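클루섬 골목 수프 축제, 올해는 그릇과 숟가락을 들고 오세요

클루섬(Clutham) 강변 골목에서 열리는 수프 축제가 5월에 다시 돌아온다. 올해 준비되는 수프는 모두 31가지. 완두콩과 민트를 갈아 만든 초록빛 수프부터 훈제 생선 차우더, 매콤한 땅콩 스튜, 차갑게 먹는 비트 수프까지 이름만 읽어도 배가 고파진다!

가장 반가운 변화는 일회용품이 사라진다는 점이다. 지난해 축제에서는 종이 그릇과 일회용 숟가락이 쓰레기통마다 넘쳤고, 뒷정리가 밤늦게까지 이어졌다. 올해는 방문객이 각자 쓸 그릇과 숟가락을 가져오고, 빈손으로 온 사람은 입구에서 보증금을 내고 빌리면 된다. 대여용 그릇은 400벌이 마련되고, 다 쓴 그릇은 밴듀슨(Van Dusen) 제과점 옆 설거지 천막에 돌려주면 보증금을 그 자리에서 내준다.

숟가락은 집에 있는 것이면 무엇이든 좋다. 색이 고운 것이면 골목 분위기가 한층 살아날 것이다.

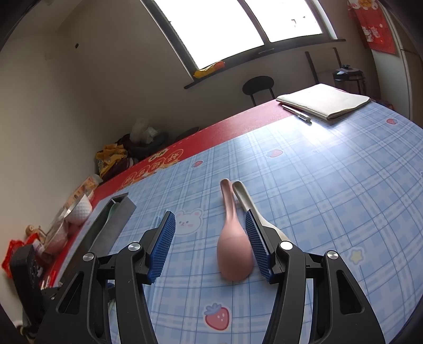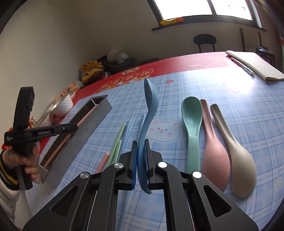 제일런 오카포르(Jalen Okafor)는 설거지 천막이 한 곳뿐이면 점심때 줄이 너무 길어질 것 같다면서, 그래도 자기 그릇에 받아 먹는 수프라면 기꺼이 기다리겠다고 했다. 지난해에는 땅콩 스튜가 정오도 되기 전에 동나서 맛도 못 봤다며, 이번에는 제발 큰 솥으로 끓여 달라는 부탁도 덧붙였다.

그 바람은 이루어질 것 같다. 땅콩 스튜를 맡은 식당 이르카리(Irkari)는 솥을 두 배로 늘리고 오후에 한 번 더 끓이기로 했다. 지난해 인기투표에서 473표를 받아 1위에 오른 메뉴이니 서두르는 편이 좋겠다. 2위였던 구운 마늘 수프도 이번엔 바삭한 빵 조각을 듬뿍 얹어 설욕에 나선다.

수프는 오전 11시부터 나누어 주며 솥이 비는 대로 마감한다. 한 국자 값은 모든 솥이 같고, 아이들은 작은 국자로 반값에 맛볼 수 있다. 재료표는 솥 앞마다 붙는다. 비가 오면 강변 대신 옛 시장 건물 안에서 열리는데, 지붕 아래 가득 찰 수프 냄새를 생각하면 그것도 꽤 기대된다. 자전거는 다리 쪽 거치대에 세우면 된다.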